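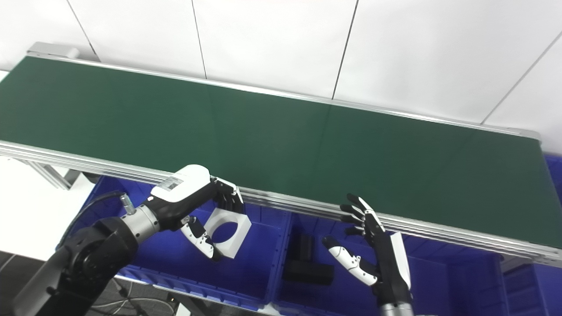 Green belt tracking toward the rail again — anyone running the Plorkovow on a long line?

gbirkett
12/09/2021
Tensioned it twice since June. Fine for 200 hours then it creeps over. Blue bins underneath for sorting, so I cant just shove the whole line over to get at it.

luvstead_mike
Loosen the tail end, quarter turn, run it, look again. Your probably over-tensioned.

tapeandshims
Disagree. Check the frame is square first. Ours was out at one leg, no amount of tensioning fixed it.

luvstead_mike
Square frame won't help a belt cranked that tight. Seen it plenty.

gbirkett
Will measure corner to corner tonight. Also — do bins right under the rail bother anybody? Pain to pull out when full.

tapeandshims
Put ours on a dolly. Fernmont, 107 bucks. Worth it

gbirkett
ok legs first, then tension. Graham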